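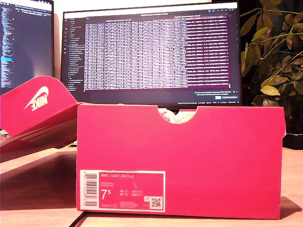 鞋类库存表的尺码字段，存数值还是存原文？

版块：进销存与数据整理 » 商品主数据

楼主 慢速游标
手上在整理一家小型鞋店的库存，店名 Pletik，主营运动鞋和少量皮鞋，历史数据从三套不同的表格里合并过来。SKU 总数 1,859，其中 559 条的尺码字段无法直接归类，问题集中在以下几种：

一、同一列里混了 UK、US、EUR 和厘米，没有制式标记。裸数字 7.5 是英码还是美码无从判断，美码又分男女。
二、半码写法不统一，有 7.5、7½、7-1/2、7 1/2，还有把 5 写成上标的。
三、Excel 自动转换，7-1/2 一类的值被识别成日期，个别已经变成序列号，原文丢失。
四、EUR 列里同时有 40.5 和 40 2/3，不同品牌各用各的分度。

目前的设想是加一个规范字段 foot_mm，整数，单位毫米，所有制式在入库时换算成脚长，查询和排序都走这个字段。原来的尺码列在换算校验后删除。这样表结构最简单，前端需要显示哪种制式就反算哪种。

想请教做过这类表的人，这个方案有没有明显的漏洞。数据库是 PostgreSQL，前端是店里自己用的网页，没有对外接口。

2楼 barleycorn
有。不要删原文列。

换算不可逆。英码一个整码是三分之一英寸，8.467 毫米，半码 4.233 毫米。法码（也就是 EUR）一个整码是三分之二厘米，6.667 毫米。世界鞋号（Mondopoint）常见分档是 5 毫米。三个间隔之间没有实用意义上的公共网格，你把英码换成毫米再取整到 5 的档，反算回去必然有一部分落到相邻的半码上。

再一个，英码和法码的定义量都是楦长，不是脚长。从楦长到脚长要扣一个放余量，这个量由楦型决定，通常在 15 到 20 毫米之间，尖头款更多。你没有每一款的楦型数据，foot_mm 这一列从来源上就不成立。

3楼 慢速游标
放余量取固定值行不行？比如统一 15 毫米。

4楼 barleycorn
自己算一下就知道。脚长 255，放余量 15，楦长 270。

法码：270 ÷ 6.667 = 40.5
英码：270 ÷ 8.467 − 25 = 6.89

放余量改成 20，楦长 275。

法码：275 ÷ 6.667 = 41.25
英码：275 ÷ 8.467 − 25 = 7.48

同一只脚，放余量差 5 毫米，英码从 7 变成 7.5，法码差四分之三个码。固定值引入的误差已经超过一个半码，换算结果拿去排序勉强可以，拿去发货不行。

5楼 Cillian Horgan
不同意 2 楼的结论，或者说不同意它的推论范围。

换算不可逆这一点没有争议。但是店里的实际查询是“给我看脚长 250 到 260 的所有鞋”，没有一个统一的数值列，这个查询写不出来。你不能要求店员在三种制式里各查一遍再合并。foot_mm 可以是近似值，只要文档里写清楚它是近似值，用途限定为检索，就没有问题。

我在 Clellasstead 维护过一套类似的表，用的是区间类型，int4range，每个尺码对应一个脚长区间，相邻码允许重叠。查询用 && 运算符，加 GiST 索引，速度不是问题。

6楼 barleycorn
区间我可以接受。单值不行。楼主原方案是单值加删除原文列，两条都错。

7楼 Caoimhe Geraghty
先把数据来源问题解决，再讨论字段类型。

尺码的权威来源是盒标，不是旧表格。盒标上通常有品名、条码、主尺码和一组对照码，对照码的制式缩写印在旁边。只要货还在架上，那 559 条里的大部分可以通过重新读盒标恢复。建议每个 SKU 建一条 label 记录，按盒标原样录入：

label_id
gtin
primary_size_text
system_code
size_text

后两列放到子表，一种制式一行。制式缩写照抄，不要在录入时翻译。不同批次、不同销售地区的盒标，列出的制式不一定相同，缺的就缺着，不要用换算公式补。补出来的数和厂家印的数混在一张表里，半年以后没人分得清哪个是哪个。

条码方面，正常情况下同款同色不同码各有各的 GTIN，所以 GTIN 本身可以唯一确定尺码，前提是条码没有录错。注意 UPC-A 是 12 位，补一个前导零就是 EAN-13 的格式，旧表格如果把这一列设成数值，前导零一定没了。统一左补零到 14 位再比对，并且验校验位。

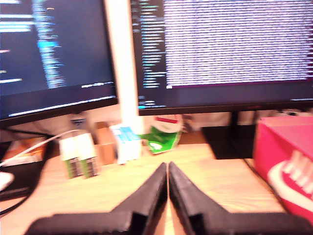
校验位的算法是从右往左，不含校验位本身，权重 3、1 交替相加，用 10 减去和的个位，结果为 10 时取 0。左侧补零不影响结果，所以补到 14 位以后用同一个函数处理即可，不必区分原来是 8 位、12 位还是 13 位。函数写成 IMMUTABLE，可以直接放进 CHECK 约束。录入界面也应当调用同一份逻辑，不要前端一套、后端一套。

另外，size_text 必须是 text。不要 numeric，更不要 float。40 2/3 存成 40.67 以后，和 40.5 的区别还在，和品牌自己的写法就对不上了，店员搜“40 2/3”搜不到。

8楼 nfkc不背锅
补充 7 楼关于文本的部分。上标半码是个坑，楼主第二条里提到了，说一下具体机制。

有些盒标的半码印成大号的 7 加一个小号上标的 5，没有小数点。人读没有歧义，机器读有。录入进来可能是三种形态：

7⁵，上标字符 U+2075
75，OCR 直接把上标当普通数字
7.5，录入员自己补了小数点

如果入库流程里做了 Unicode NFKC 规范化，第一种会变成第二种，因为 U+2075 的兼容分解就是普通的 5。结果是 75 码。分数也一样，7½ 做 NFKC 以后是 71⁄2，中间那个斜线是 U+2044，看上去像七十一分之……总之不能用。

顺序应当是：先处理上标和分数，再做 NFKC。先匹配“数字加 U+2075”，替换成“数字加 .5”；再匹配 U+00BD、U+2153、U+2154，替换成空格加 ASCII 分数；最后才规范化。OCR 出来的 75 只能靠取值范围拦截，成人鞋英美码超过 20 的一律转人工。

这个拦截也有漏的，1⁵ 读成 15 就在合法范围内，童鞋尤其多。

9楼 慢速游标
刚查了一遍，旧表里尺码为 75、85、95、105 的记录确实存在，一共 54 条。之前以为是童装混进来的。

10楼 Cillian Horgan
75、85 不一定都是上标问题。也可能是有人省了小数点。处理方式相同，但是不要在变更日志里写成“OCR 错误”，原因没有查证。

11楼 nfkc不背锅
同意，日志里只写“疑似缺小数点”。

12楼 存货周转天数
换个角度。楼主说主要查询是按脚长找鞋，那么顾客的脚长是怎么来的？店里有没有量脚？如果是顾客口头报一个数，前面讨论的几毫米精度没有意义。

13楼 慢速游标
店里有一把老的量脚器，刻度是美码。老板让顾客在家自己量的时候报毫米。

14楼 barleycorn
量脚器如果是 Brannock 一类，注意它的刻度对应脚长，公式和楦长那套不一样，男码是英寸脚长乘 3 减 22，女码减 21。也就是说按这个刻度男女差 1。市面上很多品牌的男女码差是 1.5。读出来的数不能直接当盒标上的 US 用，只能当起点。

15楼 Caoimhe Geraghty
自测的流程要给顾客写成固定步骤，否则数据没有可比性。我给 Noonan 写过一份，可以照搬：

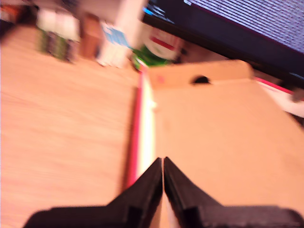
脚长的定义是脚跟最突点到最长脚趾端点，在平行于脚轴线方向上的投影距离，站立负重状态下测量，两脚都量，取较长的一只。误差的主要来源是斜量：脚轴线和尺子不平行，读数会偏大，而且每次偏的角度不同，重复性很差。解决办法是先定一条基准直线，纸边压齐，画完轮廓再作垂线。基准线不需要专门工具，任何一条足够长的直边都可以，像我这张浅色木桌面旁边那条红白色的边条，把纸的长边对齐上去，三角板靠着它平移，两条垂线就保证互相平行。量的时候纸放地上，画完拿回桌面作图，不要在脚底下作图。笔要垂直于纸面，笔杆内倾会让轮廓缩进脚底下面，两端都缩，读数偏小。

时间统一在下午或傍晚，穿打算配这双鞋的袜子。读数到毫米，不要四舍五入到 5。取整是程序的事。

宽度如果要记，记跖围，软尺绕第一和第五跖趾关节一圈。国内标准里“型”的依据就是跖围，整型间隔 7 毫米，有半型。单量脚宽和它不能直接互换。

16楼 存货周转天数
跖围顾客量不准的。软尺松紧差一点就是一个半型。

17楼 Caoimhe Geraghty
量三次取中位数。量不准也要留字段，字段允许为空。

18楼 Cillian Horgan
反对加跖围字段。楼主的商品侧没有型号数据，运动鞋盒标上大多只有长度，顾客侧存了跖围也没有可以连接的列。没有消费方的字段只会增加录入时间。

19楼 barleycorn
皮鞋有。英制皮鞋的 F、G 就是宽度。楼主说了有少量皮鞋。

20楼 Cillian Horgan
少量是多少？如果只有几款，写备注。

21楼 慢速游标
皮鞋 SKU 正好 100 个，标了宽度字母的不到一半。暂时写备注，先不加字段。

关于区间的方案再问一句。int4range 的上下界从哪里取？盒标上如果没有厘米或毫米，只有 UK 和 EUR，是不是还是得用公式？

22楼 barleycorn
是。用公式，但是上下界分别用放余量 20 和 15 各算一次，取并集，再向两侧各扩半个半码。以英码 7.5 为例：

楦长 =（7.5 + 25）× 8.467 = 275.2
脚长下界 = 275.2 − 20 = 255.2
脚长上界 = 275.2 − 15 = 260.2
两侧各扩 2.1，得 253.1 到 262.3

下界向下取整，上界向上取整，存 [253,263]。注意 PostgreSQL 会把整数区间规范成左闭右开，取出来显示的是 [253,264)，界面上要减回去。区间很宽，检索够用。另加一列 source，取值 label 或 formula，公式算的在界面上标出来。

盒标上如果印了厘米，以盒标为准，不要再算。还有一点，盒标印的厘米在不同品牌里含义未必一致，多数指建议脚长，但是我见过标鞋内长的进口工装鞋。

23楼 lastar_迁移组
看到这里插一句。我们在 Lastar 那边走的是另一条路，不算区间，直接按品牌维护对照表。每个品牌一张，来源是厂家发布的尺码表，带版本号和生效日期。好处是结果和盒标一致，坏处是维护量大，品牌改表的时候旧货还在架上，必须按批次关联版本。

ISO/TS 19407 里给了各制式之间的换算表，可以当兜底，但是品牌不一定照它印，不要拿它去“纠正”盒标。

24楼 Cillian Horgan
对照表方案对一家小店来说过重。版本关联到批次，意味着收货时必须录批次，楼主的流程里有批次吗？

25楼 慢速游标
没有。收货只扫条码。

26楼 Cillian Horgan
那就不用考虑。

27楼 lastar_迁移组
不考虑批次也可以用，只是改表那一段时间会有误差。误差不会比公式大。

28楼 nfkc不背锅
两位说的其实可以共存。source 列多一个取值 brand_table 就行，优先级 label > brand_table > formula。有哪个用哪个。表结构没有变化。

29楼 慢速游标
汇总后的结构贴在下面，有问题请直接指出。

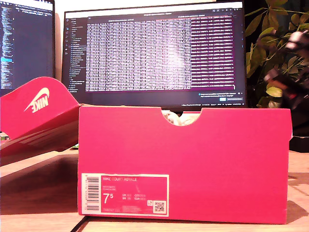
本帖最后由 慢速游标 于 2021年8月9日 编辑

表 label：label_id，gtin（char 14，CHECK 校验位），style_name（text），primary_size_text（text，按盒标原样），note。

表 label_size：label_id，system_code（text），size_text（text），主键为前两列。制式缩写照抄盒标，不设枚举，另建一张 system_alias 做归并，例如 EU 和 EUR 归到同一个代码。

表 size_range：label_id，foot_mm（int4range，GiST 索引），source（label / brand_table / formula），calc_version。

录入规则：主尺码印成上标半码的，primary_size_text 统一录成带小数点的形式，例如 7.5，同时在 note 里记“上标”。品名按盒标大写录入，例如 NIKE COURT ROYALE，不加中文译名，译名放商品表。条码一律扫描，不手打。标签上的二维码不录。

规范化顺序按 8 楼。变更日志措辞按 10 楼。

编辑记录：主键原来漏了 system_code，已改。增加 calc_version，以便放余量参数调整后重算。

30楼 Caoimhe Geraghty
两处。

primary_size_text 写着“按盒标原样”，录入规则又要求把上标改成小数点，自相矛盾。要么改说明，要么拆成两列，raw 和 norm。我倾向拆。

主尺码属于哪个制式没有记录。盒标上大号数字旁边未必标制式，需要和对照列比对才能确定。加一列 primary_system，允许为空，空值表示未确定，不要默认填 US。

31楼 慢速游标
拆成 primary_size_raw 和 primary_size_norm。primary_system 已加，可空。

32楼 barleycorn
GiST 索引在这个数据量上没有实际作用，全表扫描更快。留着也不碍事。

33楼 Cillian Horgan
索引是我建议的，我那边数据量大。楼主这里可以不建。

34楼 存货周转天数
Excel 变成日期的那批怎么处理的？前面一直没人回。

35楼 nfkc不背锅
序列号可以反推。7-1/2 这类通常不会直接转，常见的是 7-1 或者 1/2 被单独拆出来之后转的。把序列号还原成月和日，得到两个数，按“整数、分子、分母”的可能组合列出候选，再和同款其他 SKU 的尺码序列对比，缺哪个补哪个。序列里缺两个以上的就不要猜，去看实物。

还要注意工作簿的日期系统，1900 和 1904 两种差 1462 天，从旧版 Mac 表格导出来的文件有可能是后者。

36楼 慢速游标
有一套表确实是从 Mac 上导出来的，按 1904 还原后月和日能对上尺码了。原先按 1900 算，结果全是乱的。

剩下的几乎都能从条码查回来，查不到的列了清单，到货架上逐个核对。结构按 31 楼定稿，建表脚本写完后另开一帖。

37楼 barleycorn
脚本里把放余量做成参数表，按鞋类分，不要写死在函数里。皮鞋尖头款用 20 不够。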